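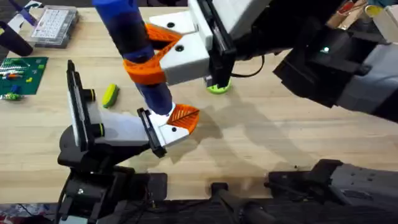
my table top, light wood, butcher block grain

What finish for a pale wood worktable, don't want it going yellow

posted by Sidra Minhas, 2026-05-17

Hi all. Got a Celholm worktable secondhand, top is light wood with that butcher block look, pic at the top. Paid 265 for it. Seller said "oiled once" and had no idea what with. I like it pale. My old desk went orange with danish oil and I hated it for six years.

Things I need it to handle: coffee, glue, stuff getting dragged over it all day. No food on it. Indoors, heated room, gets afternoon sun on one end.

So far I tried water drops on a corner. They sat a while then soaked in and left a darker spot that was gone the next morning. Does that mean the oil is worn out? And can I put a water based poly over old oil or do I have to sand the whole thing to bare wood. I have a cheap orbital sander and a tin of Drumard clear wax that came with the table. Would rather not buy ten products. Thanks

Edit Csizmadia
Water soaking in = whatever was on there is mostly gone, yes. Good news for you, less to take off.

Don't put poly over oil you can't identify. Might stick, might peel in sheets by winter. Sand first. 120, then 180, stop there for a water based finish. Go with the grain at the end by hand or you will see swirls in that afternoon sun. Vacuum, then wipe with a barely damp cloth, let it dry, the fibers stand up a bit, knock them down with 220. Very lightly. You're not sanding, your just petting it.

Then water based poly, matte. It's the one that stays pale. Oil based goes amber, always, and the sunny end goes first. Three thin coats, four if you really drag things. Two hours or so between coats but read the can, mine said longer. Scuff between coats.

Do the underside too, one coat at least. I skipped that on my first top and it cupped enough that a pencil rolled off it.

Test on the underside first!! Some pale woods still warm up a little under clear stuff.

And leave the wax in the tin for now. If wax gets on there before the poly nothing will stick. If you already put some on, wipe with mineral spirits, several clean rags, before you sand. Lay the rags flat outside to dry, don't ball them up in the trash.

Deák
I just use Bestora hard wax oil, the one with a bit of white in it. Two coats, rag on rag off. Not as tough as poly, coffee rings if you leave it overnight, but you can fix one spot without redoing the whole top. Poly scratches and then you're stuck looking at it. Sanded mine to 150 only.

Sidra Minhas
Thank you both. No wax on it yet as far as I know, will do the mineral spirits wipe anyway. Going with matte poly bc of the glue, dried glue should come off easier I think. Deák how long before you could put stuff on yours?

Deák
overnight for light things. a week before anything heavy or wet

Edit Csizmadia
Same for poly, give it the week. No table cloth or rubber mats on it till then, they leave marks. Ask me how the printer feet look.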